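Warmont Community Help
Arts, Classes and Public Programs

Registering two members of one household for a library writing workshop

Posted by Benedetta Vitale
Wednesday, July 26, 2023

I would like to register for the memoir writing workshop at the Warmont library when the fall session opens in September. My mother, who lives with me, wishes to attend as well. We share one library card and one e-mail address. The registration form accepted my name, but when I entered hers it returned the message "This address is already enrolled." Is a separate card required for each participant? I would also like to know whether pages must be submitted in advance. The program listing mentions a reading packet and a limit of 1,086 words, and it is not clear whether that limit applies to the packet or to our own work.

3 replies

Shufen Lu
Each participant must be registered under an individual card. The online form identifies people by e-mail address, and a second entry under the same address is refused even when the name is different. Your mother may obtain a card at the circulation desk on presentation of identification and one piece of mail showing her current address. If she does not use e-mail, the desk staff can enter her registration by hand and record a telephone number in its place.
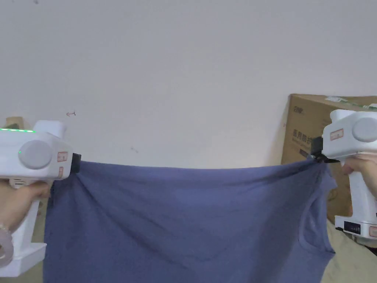 Registration by hand is subject to the same class limit as registration online, and places are assigned in the order received. Applicants who cannot be placed are added to a waiting list and are contacted by telephone or e-mail if a place becomes available. A participant who misses the first meeting without notice may lose the place to the next person on the list.

With regard to your second inquiry, the word limit applies to participants' own work. Submission is optional. Those who wish to have a piece discussed should deliver it to the desk one week before the meeting, with the name and telephone number of the writer on the first page. The reading packet is supplied by the library at no charge.

Mino
I believe you can just use a different e-mail for her. That is what we did for the poetry class last year.

Nasteva
The reply from Shufen Lu is correct concerning the cards. I would add that the word limit is observed closely. In the spring session I submitted a piece of 1,654 words and was asked to shorten it before copies could be made for the group. Longer work may be brought to the final meeting, where participants read aloud and no copies are distributed. Please also note that the meeting room is on the upper floor. If your mother would prefer to use the elevator, the entrance on the parking lot side is the nearer one.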